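Search posts
Log in
Sign up

Okay, settling in with my coffee for a thread, because three different people asked me this month how I finally started drinking enough water, and my answer is too long for a reply. Get comfortable! 1/

Some background. I grew up in Eren, where the summers are mild and you drink when you remember to. Then I moved down to Drandari for work, and by my second July there I had a headache nearly every afternoon and was blaming the office lights, my pillow, my glasses, you name it. 2/

I went to the walk-in clinic (the Sanelix one by the bus station, very kind people) and the nurse asked what I'd had to drink that day. I said two coffees. She waited for me to go on. There was no more to the list. 3/

So I did what I always do and went overboard. I bought a giant jug with the hours printed down the side and carried it everywhere like a baby. It lasted until the first long meeting, and I'll leave that story there. 4/

What worked for me in the end was boring. A small glass, 200 ml, the kind my grandmother used for juice. I drink one when I get up, one while the kettle boils, one when I get home and take my shoes off. I tied each one to something I was already doing, and that part I can't recommend enough. 5/

For the rest of the day I use a plain 500 ml bottle at my desk. When it's empty I get up and fill it, which also gets me out of my chair and past the window (we have a nice view of the hills, when the haze lets you see them). 6/

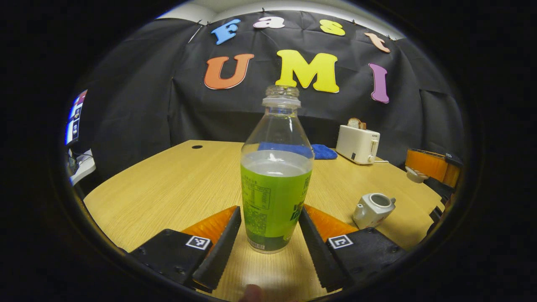 Photo: author's own

A word about bottles with labels, while I'm on the subject. I used to grab whatever was cold at the corner shop and never turned it around to read the small print. Please do turn it around! Look at the serving size first, then at how much is in the whole bottle. I'd been reading the first number and drinking the second one for years. 7/

I'm not against a sweet drink, by the way. I love a sour cherry soda on a hot evening and I'll be having them until I'm ninety. I just stopped counting them as my water, and I buy the little ones now. 8/

If plain water bores you (it bored me silly), try a few slices of cucumber and a bit of mint in a pitcher in the fridge overnight. Lemon is lovely too, but take the slices out by morning or the peel turns it bitter. Frozen berries work in place of ice, and then you get to eat them at the bottom, which my niece considers the entire point. 9/

Food counts as well! Soup, melon, tomatoes, yogurt. In August I practically live on cold cucumber soup, and on those days I'm not nearly so thirsty by dinner. 10/

For walkers: the Skiltelis trail has one tap, at the lower parking lot, and then it's almost 400 meters of climbing before you reach the next one. Fill up at the bottom, even if you think you're fine. I thought I was fine in March, in a sweater, and I was very glad of the stranger who shared hers. 11/

Usual caution: if you have heart or kidney trouble, or you take water pills, ask your doctor how much is right for you. More isn't better for everyone, and a thread from me is no substitute for somebody who knows your chart. 12/

The headaches, for those who asked, are mostly gone. I still get one when the weather turns, and I did get new glasses too, so make of that what you will. Tell me what you put in your pitcher, I'm running out of mint. 13/13

Contact | © All posts belong to their authors | Back to top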